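Home & Garden Help > Laundry > Fabric care
Tags: cotton, dye, colour run, front loader

Bright blue cotton still bleeding after several washes — what am I doing wrong?

Posted by Efua Lamptey
14 replies hidden · 1,128 views

I sew and sell a small run of cotton things and I bought a bolt end of bright blue jersey in September from a remnant bin at Brekside. It was cheap and the colour is lovely. The trouble is it will not stop letting go of dye.

I've washed the first length four times. The first two were cold, with the ordinary liquid detergent we always use. The third was warm. The fourth was cold again with a cup of white vinegar in the softener drawer, which my aunt swears by. Every time I put an old white hanky in with it and every time the hanky comes out pale blue. The fourth hanky was a bit lighter than the first but it was still blue. The cloth itself doesn't look any paler to me.

I haven't cut into the rest yet. I was going to pair it with a cream cotton for the neckbands and I can see exactly how that's going to end if the blue is still running. I also don't want to hand something to a customer with a label saying "wash separately forever".

The bin tag said 100% cotton and nothing else. No mill name and no care instructions. We're on tank water here and it's soft, if that matters. The machine is a front loader, a fairly old one, and it doesn't use much water.

So: is there a way to set the dye, does salt or vinegar do anything, and at what point do I give up and use it for dark pyjamas?

3 people found this useful

Auður Toft

Vinegar and salt won't set it. That advice goes around and around and it's a leftover from other kinds of dye. Salt is used while the cotton is being dyed, to help push the dye onto the fibre. Once the cloth is finished, putting salt in the wash does next to nothing. Vinegar is an acid, and acid is used with wool and silk dyes. On cotton it mostly makes your laundry smell like a chip shop until it dries.

Bright blues and turquoises on cotton are a known nuisance. Most of them are fibre-reactive dyes. Part of the dye bonds with the cotton for good and part of it doesn't, and the part that didn't bond just sits in the cloth until it gets washed out. Turquoise is one of the worst because the dye molecule is big and slow to react and slow to rinse. A decent mill washes all that out at high heat before it leaves the building. A lot of what ends up in remnant bins was rinsed in a hurry.

What you're seeing fits that. The hanky picks up loose dye and the cloth doesn't look paler because the bonded colour is staying where it is. Cold washing will get rid of the loose stuff eventually but it takes ages. You want heat and plenty of water.

What I do:

Soak the length overnight in a tub of cold water, no detergent. Tip it out and do it again if the water is strongly coloured.

Then wash it on its own, as hot as you can get. I use 60 degrees as a minimum and hotter if the machine has it. Use a detergent without bleach or optical brighteners in it.

Leave it sitting in the hot water for a while if your machine lets you pause. Twenty minutes is plenty.

Rinse until the water is clear, then do your hanky test again. Do the test properly: damp white cotton, pressed against the damp blue cloth, rolled up together and left overnight. A hanky going round in the wash is a rougher test.

Don't overload the drum. The jersey needs to move. With an old front loader I'd go one length at a time, or do the hot soak in a laundry trough and use the machine only for the spin.

You will get some shrinkage. That's fine, you want that to happen before you cut.

For what it's worth I had a turquoise cotton that behaved the same way and it came good on the third hot wash. I can't promise yours will.
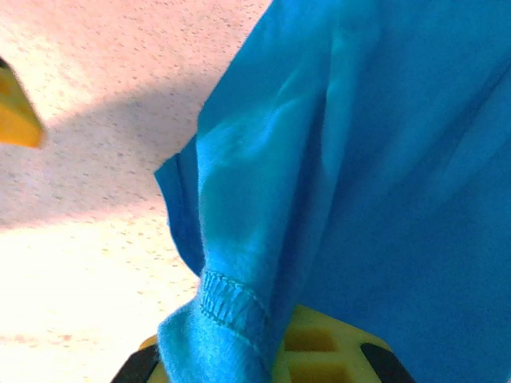
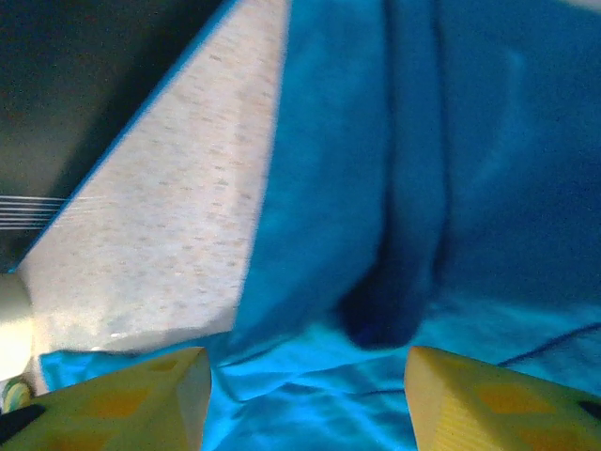 Lærke Ingvarsson wrote to me after the last thread on this and reckons the hot wash is a waste of power when a bottle of dye fixative does the job in a single go.

I don't agree, or not as a first step. Fixative holds loose dye on the cloth for a while. It's worth having for the last little bit that won't shift, but if you put it on cloth that's full of unbonded dye you're gluing down the very stuff you want gone, and it lets go again later in somebody else's wash. Get the rinse nearly clear first, then use it if you must. Follow the bottle for quantities. They vary.

Also check what's in your detergent. If it has a colour-care claim on the front it probably contains something that stops dye landing on other clothes. Good for everyday use, but it can make a hanky test look better than it is.

22 people found this useful · Reply · Share

Birthe Kjærgaard

Just use colour catcher sheets. I put two in every load and never sort anything any more.

1 person found this useful · Reply · Share

Sigrún Ásgeirsdóttir

Agree with Auður on the heat. Two things to add.

Cut a test square before you commit the whole length to 60 degrees. Mark out 20 cm by 20 cm with a thread line, not pen, run it through the hot wash and measure it again. Jersey shrinks more one way than the other and you'll want to know how much before you lay out a pattern. If it loses 6 per cent in length you may not have enough left for what you planned.

The other thing is rubbing. Cloth can pass a wet test and still mark when it's dry. Take a bit of dry white cotton round your finger and rub the blue firmly, same spot, back and forth. Then do it with the white cotton damp. If the dry one comes up clean and the damp one has only the faintest tint, I'd go ahead with the cream neckbands. If the dry one is blue, use it for pyjamas or bags.

Sheets are handy for a mixed load but they don't fix the cloth, and you can't post one out with every order. I'd still put "wash dark colours separately for the first few washes" on the label either way. Customers are used to it.

9 people found this useful · Reply · Share

Related in Fabric care: Pre-washing jersey before cutting · Cream cotton gone grey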